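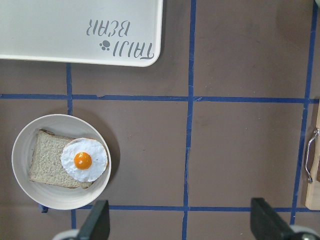 Helju Paju wrote in to ask whether the Vordale film club would ever show a comedy again, after a fall of submarines and courtrooms. Fair enough, Helju, and yes!

Newsletter > Film Club > Coming Up

Our next picture is The Lodger of Tretedex, a haunted-house comedy I have loved since I first caught it half asleep on late-night television. Anselmo Frota plays a piano tuner who rents a cheap attic room and finds the last tenant still in it, dead for years and very particular about noise. The two of them bicker, of course, and then they start writing songs together, and by the second reel you'd happily move in with them both. Cremilda Bittencourt has the best part as the landlady, who hears every word and only wants to know which of them is paying the rent.

It does sag a bit in the middle – there's a business with a stolen cello that goes on longer than it should – but stay with it for the rooftop recital, please.

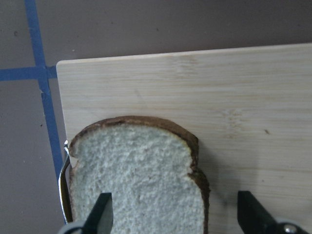
When and where

Monday, December 16, 2019, in the upstairs hall at Tavares. Doors open at 6:30 and the film starts at seven. We have 408 seats, so bring a cousin or two. Members get in free and guests pay at the door. The print has subtitles all the way through, songs included, and they rhyme, which must have cost somebody a few nights' sleep.

Comments

Callum Moncrieff: Saw this years ago and still hum the attic song. The cello bit is my favorite part, so there.

Gilmar Magalhães: Is it all right for a nine-year-old? Mine scares easily but loves a ghost.

Helju Paju: Thank you! I'll be in the front row.

Contact the film club | © 2019 Vordale Film Club | Back to top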